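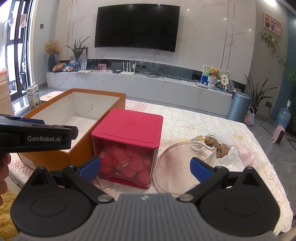

Golden yellow, shaggy, bottom left corner.

2020-12-09

Quick one tonight, bread is in the oven and I've got 22 minutes.

So. Yellow. I used to hate it. Grew up with a yellow kitchen, yellow bathroom, yellow phone on the wall, swore I'd never own a yellow anything. White walls for years. Gray couch. Gray towels. Very grown up, very boring, and by the middle of November when it's dark before dinner I want to crawl under something.

Catalina Arancibia came by to drop off jars (porch only, masks on) and looked through the door and said it looked like a dentist's in there. Rude. Also right.

Started small. One lampshade. Then a can of paint from Ledesma, color called Grimance, no idea what that means, it's sort of egg yolk with a bit of mustard. Did the back of the bookcase with it and nothing else. Took one evening plus a second coat the next morning. Used the wrong brush for the first shelf and you can see every streak if you get down on your knees, so don't.

Big diffrence though. Books look better. Even the ugly ones.

Then I got cocky and tried the hallway. Do not paint a hallway with no window yellow. It went green under the bulb – proper pea soup – and I had to buy primer and start over. My uncle Ignacio Nieto told me on the phone to change the bulb first. Did not listen. Changed the bulb after. Looked fine. Already primed it. Ugh.

Things I like now: mustard, egg yolk, that dark honey color, anything fluffy in any of those. Things I still can't do: lemon, and the pale baby-room one. Curtains are a maybe. I found some I love but they're 3 inches short and I would have to sew, and the last thing I hemmed was a pillowcase, badly.

Soledad Toledo asked where teh lampshade is from. Thrift store, sorry, no link. She should try the one by the bus station, they had two more in orange when I was there.

Next up is the bathroom door, inside only. Might do the stool too if there's paint left. Ok, timer's going.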